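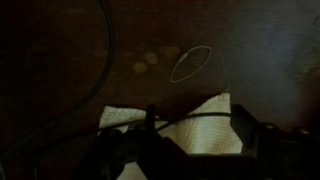

About Lolholm

Small software shop. We write the part between the camera and the motors – perception, grasp planning, control, and the tooling that keeps those three honest with each other. No hardware of our own. You bring the arm, we make it useful.

Started in January, five years back, in two rooms over a print shop in Ustside. Still in Ustside, bigger rooms, worse parking.

What we work on

Mostly small stuff on tables. Thin things, soft things, shiny things, things that fold up when you touch them. Loops, ties, cloth, paper towels, cable. Most off-the-shelf pickers are fine with boxes and go to pieces on anything you could lose in a pocket. That gap is our whole business.

Wrist cameras are our default. Overhead cameras are great until the arm leans in and covers the part you care about. At the wrist you get a close view right up to contact, and you also get your own fingers and cables in the picture, bad light, glare off the table top. So our perception code learns the robot's own outline first and masks it out before it goes looking for objects. Takes an afternoon to set up on a new arm, used to take a week.

The software

Rinis is the runtime. Takes in camera and joint data, puts out motion. Camera loop runs at 30 frames a second on an ordinary desktop machine, no rack needed. If the picture gets too dark or the object estimate gets shaky, Rinis slows the arm down and looks again from a second angle. Customers sometimes ask us to turn that off. We will, but we'll ask you to sign something.

Peng is the planner. Give it a target and a gripper model and it hands back ranked grasps, each with a score and a short plain-text reason ("approach blocked on left", "too close to table"). The reasons were added for our own debugging and ended up being teh thing operators like most.

There's also a pile of tooling around both. Log viewer, replay, calibration checker, a diff tool for comparing two runs side by side. Ships with everything, no extra license.

How we test

Every release gets run against 458 recorded grasps before it goes anywhere near a customer. Of those, 157 are low light, the group we used to fail worst on. A release that does worse on that group doesn't go out, even if the total went up. That has cost us a couple of ship dates.

We also leave clutter in. Crumpled paper, marks on the wood, a cable across the work area. Test tables that are too clean give you numbers that fall apart on site.

Who we are

15 people. Control folks, vision folks, a couple who came over from game engines and are very picky about frame timing. Everybody does a support shift, including the people who wrote the code that broke. No sales team at the moment – if you write in, an engineer answers, usually same day, sometimes a bit short, sorry.

Working with us

Send a few recordings from your own setup and a list of what you need picked up. We run them through Rinis and send back a written result, including the parts that didnt work. Free for the first round. After that it's a fixed price per cell, support included for a year.

We don't do mobile bases, drones or anything that lifts a person. Ask elsewhere for those.

Hiring

Looking for one planner engineer and one person for tooling. On site in Ustside at least part of the week, the arms are here.

Page last updated Wednesday, November 22, 2023. Product pages for Rinis and Peng are older than this one, being rewritten, go by what's here.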